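Sim hand holds the orange thing over the tray and my score says zero??

posted by Eltach

Hi all, first time asking here. I'm in an after-school robotics club and we're doing the tabletop challenge in simulation, two arms with the black hands. My job is the scoring script. The task is just "orange food item on the white tray," and my script keeps giving zero for moments like this one, where the right hand has the thing directly over the tray.

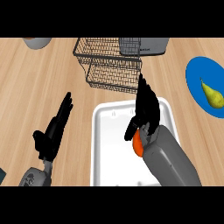

Isex Robotics Club - Simulation Team
I ran 40 episodes last night and 33 came back as fails. I'm checking the item's position against the tray outline, so I figured over the tray would count. Is my outline wrong? Demo is in June and I'd love to stop staring at this.

posted by Stikwood

Your zero is right, I think! In that view the fingers are still curled around it, and held isn't placed. Ask for three things before you give the point - item touching the tray floor, no finger contact, and item still for a bit. I wait 300 steps on ours (probably overkill, but it got rid of our flaky scores). Then dump a view at the moment you score and look at it yourself. What you want is the item lying on the tray and both hands open and away from it, same as here: 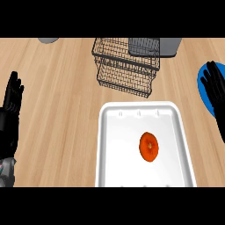
posted by Lương

What Stikwood said. Also check you're reading the right item, I once spent a whole evening scoring the pear. And print the item height next to the tray height, it's one line and you'll see right away if it's up in the air.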